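Dating a wrapper with a Fuvel label

Our local history society has received a cotton wrapper, worn at home in the mornings, with a woven label reading "Fuvel, Roltinton." The donor's family believes it was made before 1900. The front closes with hooks to the waist, and the lining is fitted while the outer layer hangs free. May we rely on the family's date for our catalog?
Mylene Bañez

A family date should be recorded as a family date and kept apart from your own findings. The fitted lining under a free outer layer was common in house dresses of the 1890s, so the claim is reasonable. Please examine the sleeves before you go further. A very full upper sleeve would point to the middle of that decade.
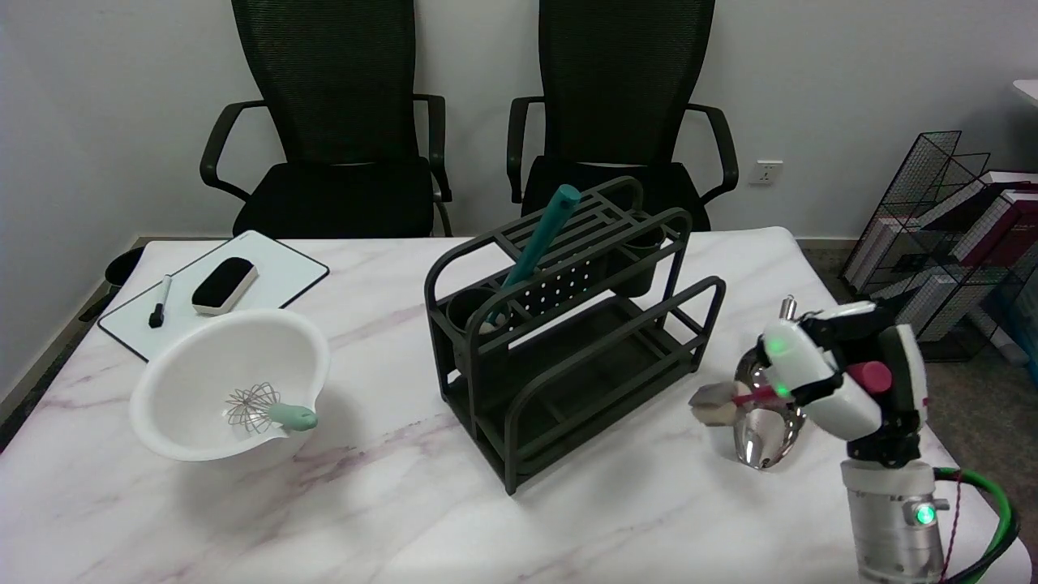 Table with whiteboard and mixing bowl.

Measure the upper sleeve at its widest point and note whether the fullness has been taken in. Many wrappers were altered at home when the fashion changed, and old stitch holes will usually show it.
Okabe Costume Study Room

Labels can be moved from one garment to another. Check the thread.
Jusamik

We would add that hooks alone are poor evidence, as they were replaced often. Our own list holds 283 house garments, and 3 of them carry labels older than the dress.
Roltinton Textile Register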